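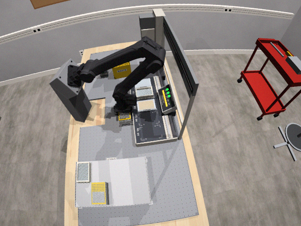

Bench arm build, running thread

1/
Where the shared workshop build stands as of April 16, 2026. The job is to get the arm to move pipette tips and plates between the bench and the liquid-handling deck without one of us standing over it. I'm doing the whole thing in sim first. The real bench at Hollis gets used by other people and I only have it two evenings a month.

2/
The arm model is on its pedestal at the left side of the bench. Getting the base height right took longer than anything else. My first version sat 15 mm too low, and every pick came in with the fingers dragging on the rack. Glenys Catterall measured the real pedestal for me and I rebuilt it from her numbers.

3/
Current test is the yellow tip rack. Gripper goes to a point over the rack, drops straight down, closes, lifts, goes back up. No deck moves in this test. I want the pick solid before I add the place.

4/
Ran it 100 times last night with the rack in its taught position. 2 bad grabs, both with the fingers closing on a corner. Then I let the rack position drift a little at random and ran it 200 times. That went worse, with 15 bad grabs. I've saved the start positions for all of them.

5/
Most of the bad ones have the rack rotated a bit. The approach code takes the rack's x and y and ignores the angle. My mistake, easy to fix. I wrote it back in October when everything sat square on the mat and I never went back to it.

6/
Deck side. Three pieces of labware in the upper half, lower half left open. The open positions are where the arm will put things down. I kept the corner outlines and the position characters on the model so I can check by eye that a target is where the code thinks it is. That has caught two typos so far.

7/
The gantry is the part I worry about. The long beam runs down the right side of the deck, and the elbow is the highest point on the arm. For now I have a keep-out box around the beam and the planner goes around it. It makes the moves slower. I can live with slower.

8/
Saeed Nikzad asked why I bothered modeling the waste box. Because the arm has to drop used tips in it later, and it stands behind the arm, so the reach is awkward. I'd like to find out now if it can't get there.

9/
The cart is in the model too. It gets parked on that side of the room at the workshop and I want the sim room to match. It has no effect on the arm.

10/
Next up:
fix the rack angle
rerun the same 200 starts
first place move onto the open half of the deck
then the waste box reach

11/
Files are in the Otdale folder on the workshop drive, same place as the last build. If you change the bench model, save it under a new name. I lost an evening to that already.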